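Projects > Hospitality and Tourism > Student Reports

Reading time: 4 min

Where Guests Choose to Drink: A Study of Hotel Lounges in Corkdale
by Sulastri Chong and Adi Wuisan

1. Background

Corkdale has become known for its small cideries and for the bitter herb drinks that are made in the hills behind the town. Travelers read about these drinks before they come. Our question was simple: when a guest stays in a Corkdale hotel, does the guest also find the local drinks on the hotel menu?

2. Method

We visited 12 hotel lounges during July, always between 5 p.m. and 8 p.m. In each lounge we asked for the drinks menu and copied it by hand or with the phone. After this we spoke with the person behind the bar, if there was time. Adi made the interviews and I entered the menus in the table. In total we recorded 1,721 menu lines, in which the same drink can appear many times.

3. Results

Local products made 20 percent of all lines. This was more than we expected from our reading, but the division was very unequal. Only 4 hotels carried most of them. The Borbély, which is a family hotel near the station, had a full page for cider and explained every producer in two or three sentences. At the Felter the local drinks were on the last page, after the coffee, without any text.

The bartenders gave different reasons. One said that guests ask for brands they know from home. Another told us that the small producers deliver late in summer, and the hotel does not like to print a drink which it cannot serve. At the Zelby the menu is decided in another city, so the staff can only recommend local bottles by mouth. They do this often, and the bartender there was the most helpful person we met.

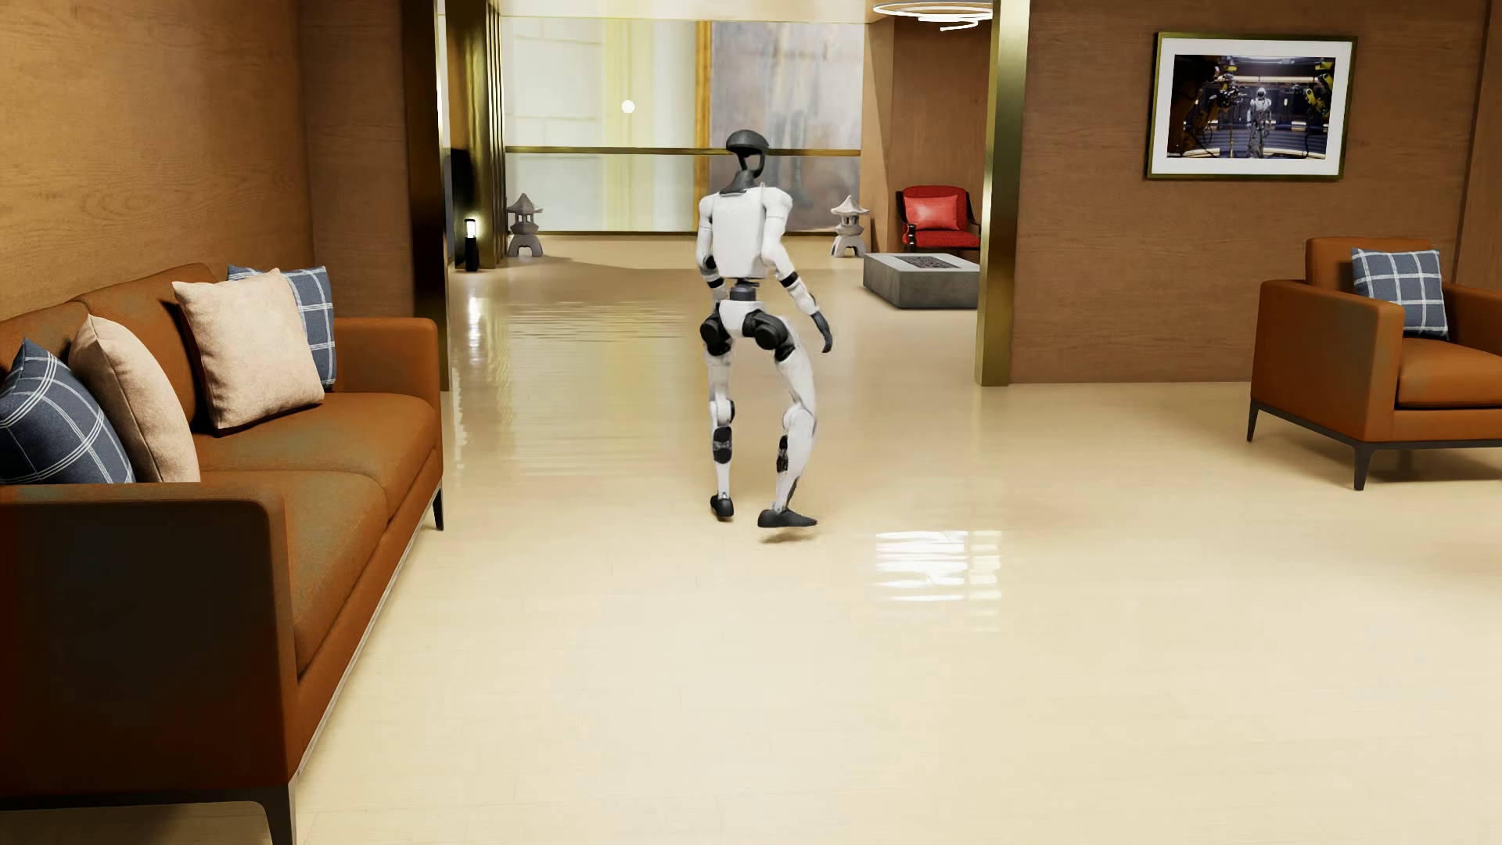
Figure 1. Lounge interior with leather sofa and wood paneling (computer rendering).

4. Limits of the study

We did not visit in winter, when the menus are changed. Two interviews were very short because the bar was busy. We also could not ask the guests directly, as most of the hotels did not permit it.

5. Recommendations

Hotels could print one seasonal card, separate from the main menu, so that late deliveries are a smaller problem. We also suggest that producers write a short text about each drink, in simple English, and give it to the bars for free. The full table of menu lines is in Appendix B.

Previous report | All reports | Next report | Contact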